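Brovivon hand-held gripper kit: a club review

Posted 2023-10-11

Our robotics club at Pollbridge has had two of the Brovivon hand-held grippers since June. We bought them for a student project on folding clothes, which meant recording a lot of demonstrations by hand before anything went near the arm. This review covers the gripper and its camera mount. The recording software is free to download and I only mention it where it affects the hardware.

The kit cost us £859 for the pair, including mounts but not cameras. That was most of our equipment money for the year, so we read everything we could find first. There was not much written by clubs of our size, which is the reason for putting this up.

What comes in the box

Each gripper arrives mostly built. You fit the finger pads, the linkage arms and the camera mount yourself, and the rest is done. The hex keys supplied are soft and we rounded one off on the first evening. Use your own if you have them.

The printed instructions are short but correct. The only step that held us up was the linkage. The arms will go on the wrong way round, and if they do, the fingers stop before they meet. Check this before you tighten the pivot screws fully. Allow 40 minutes for the first gripper. The second goes much faster.

Using it on clothes

The project is called Plilia. The aim is to get an arm to fold ordinary garments on ordinary surfaces, so the students take the grippers home and record on whatever is there: beds, sofas, the odd ironing board. Each student was asked for 100 recordings over the summer. Shirts and tea towels came first, then knitwear, which everyone had been putting off.

Knitwear is where the finger pads matter most. The blue pads have a fine crosshatched surface and they hold a ribbed cuff well without needing a hard squeeze. On smooth cotton they are less sure, and a single layer will slide out if you lift quickly. For a jumper we now spread it flat with the sleeves straight out to the sides, then take the sleeves in first and the body last. Starting every recording from the same layout made the biggest difference to how usable our data was, more than any setting on the gripper.

The view from the mount is good. It takes in both fingers and plenty of the garment beyond them, so you can check a recording later and see what the student was reaching for. The drawback is that the gripper fills the lower part of the picture, and the hem of a jumper laid out in front of you tends to be hidden behind it. Stand back a little at the start and this matters less.

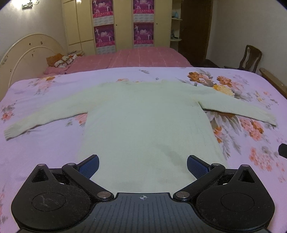
Cleaning and wear

The black housings pick up lint, and wool is the worst for it. It does no harm on the outside, but we found fibres working their way into the pivots too, and after a few weeks one gripper felt stiff. A dry toothbrush sorted it out. We now brush both grippers at the end of each session and have had no more trouble.

The pads have lasted well. One corner has started to lift on the gripper that gets the most use, and we glued it back down. Spare pads are sold in packs, though the delivery charge is steep for something that small, so order them with the kit.

Compared with the Yen

Before buying, we borrowed a Yen gripper from another club for a fortnight. The Yen is lighter, and the younger students preferred it for that reason. Its fingers are bare plastic, however, and they were poor on fabric. For picking up blocks and cups I would be happy with either. For cloth the Brovivon is clearly better – we would not have got through the knitwear with the Yen.

Weight is the main complaint about the Brovivon. After half an hour wrists start to ache, and the recordings get sloppy before the student notices. We swap over every 20 minutes or so. A strap would help and I hope one is offered in the next version.

Verdict

A solid tool that does what the maker says. It is dear for a school club, and the hex keys and the linkage step should be sorted out at that price. If your project involves clothes or other soft things, I would buy it again. If you are only moving hard objects about, borrow one or look at something cheaper first.

Good: finger pads, wide view, easy to clean.

Less good: weight, supplied tools, cost of delivery on spares.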